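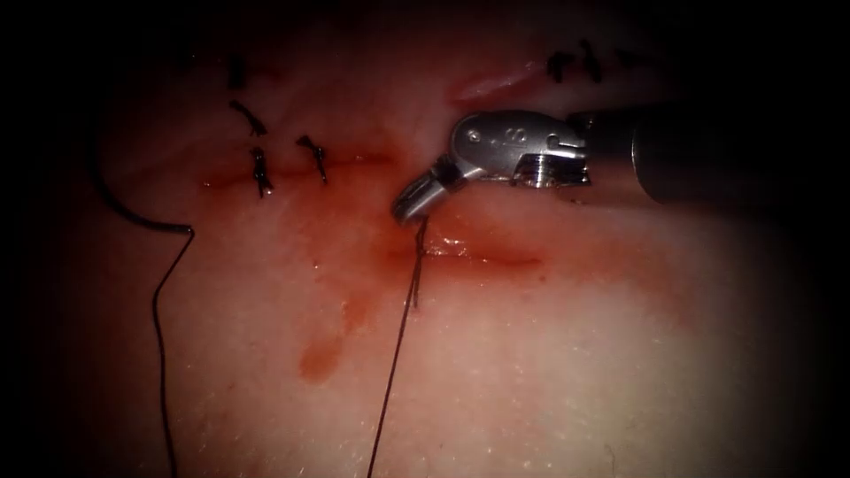

Okay, adding to my own ticket again, sorry for the long one! This is still the practice pad problem, the Suksawat tissue pads that we restocked in January. The short version is that my knots hold fine on the old batch, but on the new one the thread keeps creeping through the surface when I snug it down. I've been leaving short tails on the tied ones so they stay out of the way, and there's a slack length lying over on the left that I keep meaning to move before I pull anything tight (Ka-ming says it's going to snag sooner or later, and fair enough).

What I've tried so far: swapped thread from the Pivwood spool to the Wosport one, no change. Took wider bites, which helped a bit. Went back to 2 throws for the first half of the knot and then locked it, which was a lot better, but I still get creep if I rush the last pull. I also let one pad sit out of its tray for 105 minutes to firm up. Don't do that, the top got tacky and the thread dragged horribly.

Ka-ming Yip replied on the ticket asking which lot I'm on. It's the 400 series, printed on the inside of the lid. He's got three pads left from the older lot and is sending one over so I can tie the same row on both, same thread, same day.

Leaving this open until I've done that. If anybody else has the 400s, please try a slow last pull and tell me what you get!

Kai-wen Sin

Fetisholm Skills Lab Support | Contact us | © July 2024 | Back to top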